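Hand-held gripper drops round produce but holds it fine when I squeeze hard

Asked in Home Robotics > Grippers and end tools

I'm working on a pair of hand-held grippers at home, two fingers each, with ribbed blue pads. The long-term plan is to put the same fingers on an arm that sorts groceries. For now I do it by hand at the dining table, moving produce in and out of a metal tray.

Tomatoes are okay. Anything brown and scaly is the problem. The dry outer layers slide over each other, so the pad holds the skin and the rest rotates. I lose one in 5 that way, usually over the rim of the tray. Squeezing harder fixes it, but the same squeeze will split a ripe tomato and I want one setting for everything.

Pads are the soft grade from Ostel. Pivot screws were tightened on Saturday. Should I change the pads, or the way I pick things up?
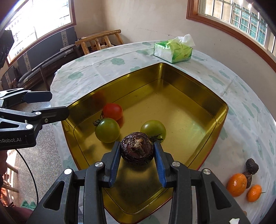

Meifang Song
Change the approach before you spend money. With the sprout end up, close across the widest part and keep both pads at the same height. If one pad lands higher than the other, you get a twist as soon as the weight comes off the tray. I went through two sets of pads before I figured that out. Also check the linkage for play. Hold one finger still and wiggle the other. If it moves sideways at all, the pads aren't meeting flat.

Asker's reply: There is some play on the left finger. I shimmed it and the twisting is a lot better. I now lose one in 21. What's left happens with the small stuff when I work next to the tray wall, where one finger has to go outside or over the rim. 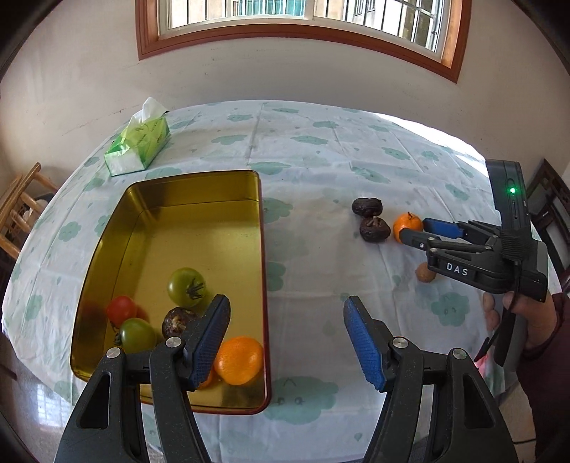

Sundilon
Get a shallower tray. Or a cutting board.

Arthur
A shallow tray would help, but you can keep the deep one if you come in at 45 degrees to the wall and slide the item toward the middle before you close. Don't try to lift it right at the corner. On the pads, ribs running across the finger hold better on loose skin than ribs running along it, at least on mine. Wipe them down too. Dirt from root vegetables packs into the grooves and then they're as good as smooth.

Marked as solved by asker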